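Textile Care and Household Linen Management
Unit 5 handout: Folding and storing bottomweight garments
Instructor: Henrique Neves
Nirstead Adult Learning, Room 14
Revised 23/07/2022

Read before the practical session. Bring two pairs of trousers of different construction, at least one of them denim. Shirts and knitwear were covered in Unit 4 and are not repeated.

5.1 Terms

Bottomweight: a woven cloth heavy enough for trousers and skirts. Denim, twill, corduroy and canvas are the usual ones.

Rise: the distance from the crotch seam to the top of the waistband. The back rise is normally longer than the front, and the difference has to go somewhere when the garment is folded.

Yoke: the shaped panel between the waistband and the seat at the back. It replaces darts and gives the seat its curve.

Bulk point: any place where several layers of cloth meet. On jeans the bulk points are the belt loops, the pocket corners, the fly and the crossing of the inseams.

Fold line: a crease made on purpose. A crease made by accident is called a set wrinkle in these notes.

5.2 The work surface

The surface should be flat, clean and longer than the garment. A table is best for the hand because it doesn't give. A bed is acceptable and is what most students will use at home. Pull the sheet tight first. A soft mattress dips under the forearm, and the dip shows up as a skewed leg fold. Striped bedding can be used as a guide for the outer seam if the stripes run straight at that spot; if the sheet has moved, ignore them.

Smooth the garment from the center outward with the flat of the hand. Do not pull on the hems. Pulling lengthens one leg relative to the other and the error is carried through every later fold.
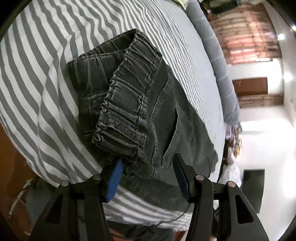
Elasticated waistbands are treated separately from flat ones. A flat waistband is a stable edge and can be used to line up the rest of the fold. An elasticated band has a relaxed length shorter than the cloth it is sewn to, so the cloth gathers and the edge will not lie straight. Dark denim with a gathered band, folded back on itself as on the striped sheet, stacks two rows of ruffles one on the other, and the height at that end is more than the layer count suggests. Denim adds to this, being slow to compress. The band should therefore be placed at the outside of the finished packet, never in the middle. Do not stretch it flat to make the fold neater. It will return to its relaxed length in the drawer and drag the layers beneath it out of line.

5.3 Standard leg fold

1. Close the fly and any buttons.
2. Lay one leg over the other, back pockets outward.
3. Tuck the point of the back rise inward so that the seat edge is straight.
4. Match the hems, then the inseams. Where they disagree, follow the inseams.
5. Bring the hems up to just below the waistband.
6. Fold in half, or in thirds for a shallow drawer.

For an elasticated band, stop step 5 a hand's width short of the gathers. The uncovered band is then turned over last.

5.4 Handling points

Lift by the body of the cloth. Belt loops are sewn at two short bars of stitching and are not meant to take the weight of a damp pair of jeans. Contrast topstitching wears at the pocket edge first - check it at each laundering and trim loose ends with scissors.

Faded areas follow the creases. A garment folded on the same line for a whole season will show that line. Move the fold by two fingers' width each time it goes back in the drawer.

5.5 Storage

Filed (upright) storage suits packets folded in thirds. Stacked storage suits packets folded in half, with the folded edge to the front and the bands alternating left and right. Without alternation the stack leans. Keep stacks to six pairs of denim or fewer.

The course store uses Claken drawer units with an inside width of 62 cm. Measure your own drawers before the practical and write the figure on your worksheet - the fold is chosen to suit the drawer.

5.6 Worksheet

Record for each garment: cloth, type of waistband, folded height at the band end, folded height at the hem end, fold used. Heights are taken with no pressure on the packet. Repeat after one night in the drawer.

Worksheets are kept until the December review. Unit 6 covers fitted sheets and pillowcases.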